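Print this page | E-mail this to a colleague

Bratavance kitchen tasks: where we are at the halfway mark

Hi Vendula, and hi to everyone at Weltow who gets these forwarded. You asked for something shorter than last time and with fewer plots, so I've kept the plots out completely and put the numbers in the text. Shout if you want the raw logs, they're on the shared drive in the March folder.

The big thing since the last report is that we moved nearly all of the training data into simulation. I know that was a sore point at the kickoff (I was one of the people grumbling!), but it has sped us up so much that I'd have a hard time arguing for going back. We now have 158 demonstrations of the microwave task, all done by teleoperation in the simulated kitchen, and I threw out the ones where the operator clearly got lost and started over. Before the switch we were lucky to get through a handful in a morning, mostly because of resetting everything by hand.

The method itself hasn't changed much from the proposal. We still train one policy on whole episodes, and we still let it predict a short chunk of motion at a time before it looks again. What did change is how we pick the chunks. We used to cut them at a fixed length, and the policy would happily plan straight through the moment when the gripper goes from open counter space into a tight cavity. Now we make the chunks shorter whenever the gripper gets close to a surface. It's a small edit, maybe a page of code, and it made more difference than the two months I spent on the image encoder – which stings a bit.

On results: with fixed chunks the policy finished the microwave task in just over half of our simulated trials. With the new cutting we're at around 90 percent, same scenes, same starting positions, same random seeds. The leftover failures nearly all come from the door. If it starts only partly open, the arm clips it on the way in and then everything after that goes wrong. I'd like to spend some of next period's time on that, with more demonstrations that start from awkward door angles.

The two-arm part is slower going. Both arms are in the simulator and both can be driven, but so far the second one mostly waits while the first one works. I have a few ideas for getting it to do something useful, like steadying the door, and Procházka has offered to lend us their controller code as a starting point. I've said yes and will send you the paperwork when it comes in.

Now the money side, quickly. We're under on equipment and over on computing, and the two come close to canceling out. I'd like permission to move what's left in the equipment line across, and I've put a short request in with the signed form. The Nelov travel is still unspent and I'd prefer to keep it there for now.

What's done, in the order of the work plan:

1. Simulated kitchen set up, with the counter, dish rack and microwave all in one layout. We can shift things around between episodes now, and the lighting too, so the shadows change.

2. Data collection for the first task. Finished, apart from the extra door angles I mentioned.

3. Reaching into the cavity with the new chunk rule. This is the step I'm happiest with. The tricky bit is getting the fingers well toward the back while the arm comes in at a slant past the control panel, and the old version kept bumping the side there.
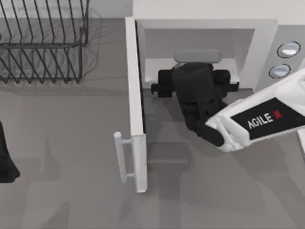
4. Transfer to the real arm. Not started. I'd planned to begin by now, but I want the door problem fixed first, and I'd rather tell you that than rush it.

5. Write-up. There's a rough draft with a decent methods section and a pretty thin related work section. Vendula Hubáček has kindly said she'll read it, so yes, Vendula, it's coming your way soon!

Recent reports
Bratavance: kickoff notes and work plan
Bratavance: first progress report
Moving data collection into simulation
Computing costs, a short update

Print | E-mail

This site uses cookies to remember your settings. By continuing to browse you agree to their use. Accept | Manage cookies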